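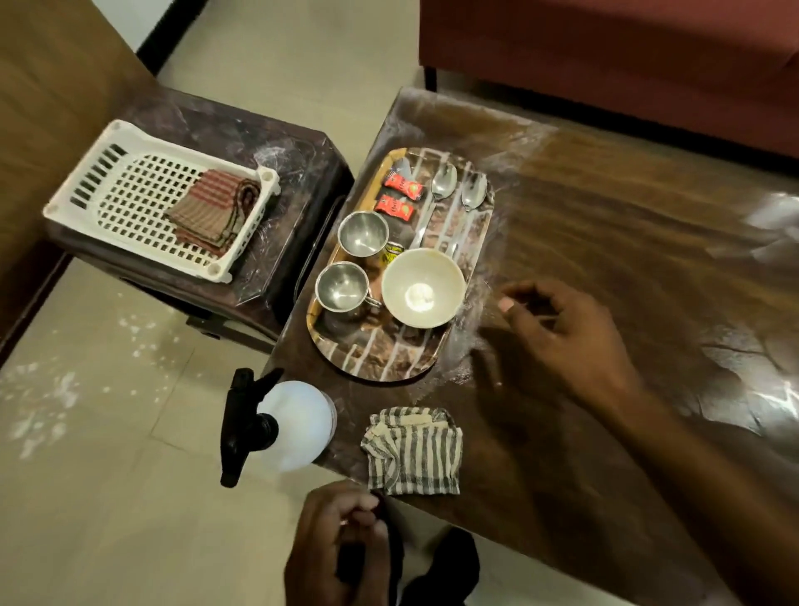 The bus to Plorville left at half past five in the morning, and Elif Naz Akgül was the only passenger who had brought a chair.

It was a kitchen chair, painted green many times. The driver looked at it for a while.

"That goes under," he said.

"It doesn't fit under. I measured."

He thought about this, then he moved his own coat from the first seat and let her put the chair there, by the window. She sat behind it and held it by the back with one hand, as one holds a child on a boat.

The chair had belonged to her uncle Yüksel. For twenty-nine years he sat on it in front of his repair shop and told people that their radios could not be saved, and then he saved them. In April he had died, without much noise, and in his papers there was one sheet for her. It did not say anything about money. It said: Please return the green chair to Mrs. Skison in Plorville. I only borrowed it.

Her mother did not believe it. "He never was in Plorville," she said. "He was afraid of buses."

But Elif had found the address in the telephone book, and a woman's voice had answered, and when she said the word chair the voice became quiet and then said, "Well, bring it."

The road climbed slowly. At the Altico crossing two men got on with a box of young tomato plants, and one of them asked if the chair was taken. Elif said yes. He nodded politely and stood.

She tried to imagine her uncle young, on this same road, with the same chair. He must have held it too. Or perhaps he had come on foot, and this was the reason he was later afraid of buses, that he had never learned how to sit in one. She had known him all her life and she had never asked him anything except if he wanted more tea.

Plorville had a sign at the entrance with its population, 1,541. Somebody had painted over the last number and written it again, more carefully.

Mrs. Skison was waiting at the stop. She was small and wore a man's hat. She did not greet Elif first. She walked around the chair, bent down with difficulty and looked under the seat.

"It was blue," she said.

"I am sorry. He painted it."

"How many times?"

"I don't know. Every spring, I think."

Mrs. Skison scratched at one leg with her thumbnail. Under the green there was another green, and under that one a white, and she continued until a very small piece of blue came out, no bigger than a lentil. Then she stopped scratching and put her hand in her pocket.

"He said he would bring it back on Sunday's bus," she said. "The next one goes at nine, if you must hurry."

"I don't have to hurry," said Elif.

They took the chair between them, one on each side, and started up the street.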